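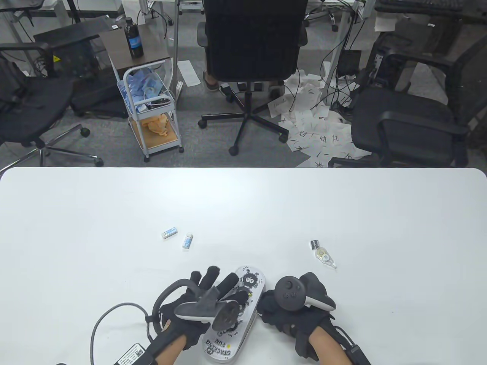 Rekha Mishra

Dear list members,

I write in reply to Mr. Tiwari's question of this morning concerning the Ivitz teleoperation kit, which our evaluation group at Windbridge has had on trial through July.

Brijesh Tiwari wrote:
> Can anyone who has used the kit comment on wearing the gloves and
> holding the controllers at the same time? Flarkham quotes 24 units
> for us and we must answer them soon.

The operator wears a haptic glove on each hand and holds a VR controller in each. Our tabletop set consists of a stacking board and small desk items such as an eraser and a correction tape dispenser. We logged 957 attempts with 6 operators. The gloves are bulky, and all of our operators asked for a rest within the hour. Please also note that the left glove has a cable, which should be routed before the session begins.

The supplier's support desk replied promptly on both occasions we wrote. The Pal software license covers 1,000 recorded sessions, and the price of renewal has not been confirmed to us in writing. I would advise Mr. Tiwari to obtain that figure before placing the order.

Our full notes are available to members on request.

Regards,
R. Mishra
Windbridge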